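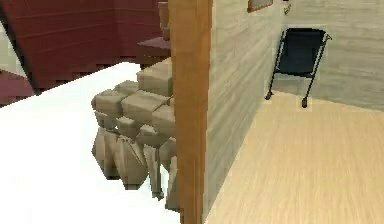
Rurnex home sim, first flat loaded. Folding chair, plank walls, post bang in the way. Day one of the trial.

1/ Right, so we're trying the Rurnex sim kit for our house robot. You get rendered flats, a virtual robot to drive round them and a scoring tool. Rekha Ramasamy signed off a month of it, so I've got till the end of July to say yes or no. Notes as I go.

2/ Install was fine. Docs less so. The quick start tells you to run a script that's been renamed, lost half a morning to that. Brendan Costello found the new name in the changelog, cheers Brendan.

3/ Price for anyone asking: 284 a month per seat, 1530 if you pay for the year. Runs on one desktop, no cloud account needed – big plus for us.

4/ Looks. It's not pretty. Red walls go stair-stepped where they meet the white, and the beige blocky thing next to the post could be a boulder for all I can tell. Doesn't bother me much. Our depth planner cares more about shape than polish. 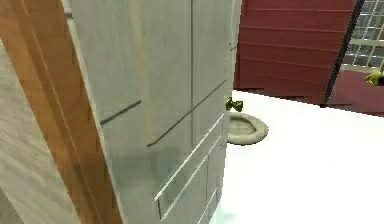
5/ Navigation is what I'm paying for really. Default planner is cautious to the point of rude, but you can swap in your own in one config line and ours ran first go. What I want out of it is low soft stuff near furniture, becuase that's where our real one gets stuck. The pet bed tucked in by the grey cabinet is just the sort of thing, padded rim, half hidden from this side. Would love ten more like it.

6/ Batch runs: set off 100 overnight, nine fell over with the same memory error. Restarted those by hand. Support (Padmavathi Pinto, very patient) says patch is coming. No date.

7/ Scoring tool is the weak bit. Counts a brush against a wall the same as a full crash. You can change the weights but only in a text file, and it resets when you update. Grr.

8/ Someone asked how it compares with Ferketti. Ferketti has nicer light, slower to load, and you can't edit the rooms. Rurnex lets you shift furniture about in the editor, which for us wins it.

9/ So leaning yes, on the monthly plan, till the memory thing is sorted. Will post the config file tonigth if I get a minute. Clifford Turcotte wants to try it with the arm next, so that'll be a seperate thread.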